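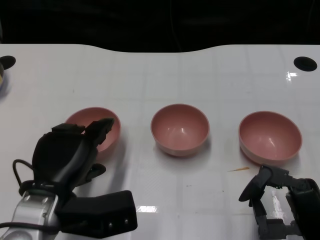
Head camera view, three bowls in a row, both hands near the table.

Witano Task Planner – Set-up Guide
Section 2: Teaching the nesting task
By Mei Kowalczyk, February

Search this guide Go

Welcome back, and well done for getting through calibration, which is easily the dullest part of the whole guide. In this section we'll set the planner up to put bowls one inside another. It's a lovely first task to learn on – the objects are all the same colour, so the perception side has to work from shape alone, and you'll soon get a feel for what it finds easy.

1. Open the Objects panel and load the class called bowl_round. Leave the colour weighting at its lowest setting.

2. Press Detect. Each bowl should get its own outline and a small arrow showing which way the opening faces. A tilted bowl ought to have a tilted arrow, so do have a proper look before you carry on.

3. If an outline has jumped on to a bright patch of the table, open Filters and raise Glare Rejection one notch at a time, pressing Detect after each. Glossy white tops are the usual culprit.

Note: small scraps on the table may be picked up as unknown items. The planner will steer the fingers round them, though you may find it simpler to wipe the top and detect again.

4. In the Goal box, type nest and choose the bowl that is to stay put. We generally pick the middle one, so that either hand can reach it.

5. Set Hand Assignment to Nearest. The planner then gives each remaining bowl to whichever hand has the shorter path.

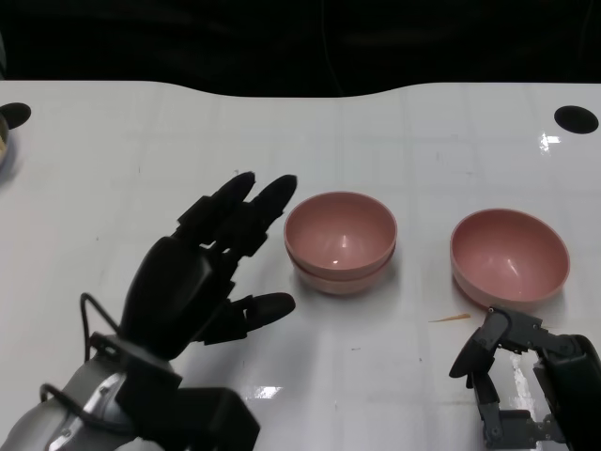 6. Set Pause After Place to On while you are learning. The planner will then wait after every bowl and ask for a fresh detection, and you can check that a nested pair has been listed as a single stack with two members. Should it come up as one tall bowl, press Split Stack and accept the suggested rim line.

7. Press Preview and watch both arms on the screen from start to finish, then press Run.

Caution: keep your own hands well clear of the table whenever the status bar is green, even during a pause. Have the stop button within reach.

Note: if you see message 208, the planner couldn't find a path that keeps the two hands apart. Move the waiting hand back a little with the jog keys and preview again – it nearly always clears.

Reader comments (2)

Steinar Stougaard: Step 6 saved my afternoon, thank you. I'd been deleting the stack and starting over every time.

Johanna Kuster: Is there a way to save the Glare Rejection value with the task? Mine goes back to the default when I restart.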